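How a Robot Learns to Put the Corn on the Plate
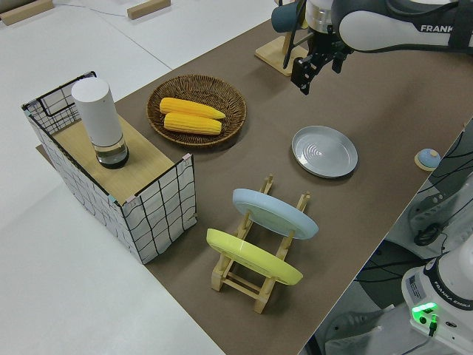
Nii Kpodo wrote in to ask why anyone would bother teaching a robot something a three-year-old can do. Great question, Nii! A three-year-old has already had three years of grabbing, dropping, squishing and throwing things. A robot starts with zero. And "put the corn on the plate" is a much bigger job than it sounds.

Try it yourself with your eyes open and your brain switched on. First you have to know which thing is the corn. Then you have to know that the basket is holding it. Your hand has to get down past the rim of the basket without bumping it, close on the corn hard enough to hold it, lift, travel over to the plate, and let go. You did all that without thinking! A robot arm has to work out every bit of it, and its hand is a gripper with two fingers. No thumb, no palm.

The old way: a list of rules

For a long time, people told robots exactly what to do. Move this far left. Go down this much. Close. That works brilliantly in a factory, where the same part shows up in the same place all day long. Now slide the basket over a little. The robot goes to the old spot and pinches the air, very proudly, and carries nothing to the plate.

A kitchen is never the same two days in a row. Somebody leaves the pepper out, and plates end up on the table instead of in the rack.

The new way: show it

So a team of researchers working on a project called Flumik tried something different. They showed the robot how.

A person guides the arm through the whole job while the computer saves what the cameras see and how the arm moves. One run from start to finish is called a demonstration. Then everything gets moved to a new place and the person does it again. And again! The Flumik team collected 100 demonstrations of one single task. (Aba Ankrah did most of them, and she told us she dreamed about corn.)

Next comes the learning part. A computer program looks at all those demonstrations and practices guessing. It gets a camera picture and has to answer: what did the arm do next? At first its guesses are terrible. Each time it's wrong, the program changes itself by a tiny amount, and over a huge number of guesses it gets better and better. Scientists call this imitation learning, and imitation is just a long word for copying.

But is it really copying?

This is the part we love. If the robot only copied, it would need the basket to be exactly where it was in one of the demonstrations. The researchers wanted to know if it had picked up the idea of the job. So they gave it a test with things it had never met.

They made 4 kinds of test:

The basket in a new spot.
The plate in a new spot.
Extra things on the table that have nothing to do with the job.
All of those mixed together.

The robot did very well on the first two. The third was harder. Extra things can be confusing, because the program has to learn what to ignore, and ignoring is a skill too. (Have you ever done homework with the TV on?) The fourth test was the hardest of all, and the robot missed a lot.

Mawuli Atinga, who wrote the test program, was thrilled with the misses. Every miss is a clue. When the team watched them back, they found that many happened right at the rim of the basket. The arm came down a tiny bit too far to one side and got stuck there, because none of the demonstrations showed how to fix that mistake. So the team made new demonstrations that started with the gripper in a bad place and then got it out again. After that, the robot began to save itself!

Try it at home

You need a friend, a blindfold, a bowl, a plate and 2 spoons. Put something soft in the bowl, like a rolled-up sock. Your friend wears the blindfold and holds a spoon in each hand. Those are the gripper fingers. You are the program, and you can only say left, right, forward, back, up, down, open and close.

Get the sock onto the plate. Then move the bowl and do it again.

Words to know

Gripper: the part of a robot arm that grabs things.
Demonstration: one full run of a job, saved so a robot can learn from it.
Imitation learning: learning by watching how someone else does it.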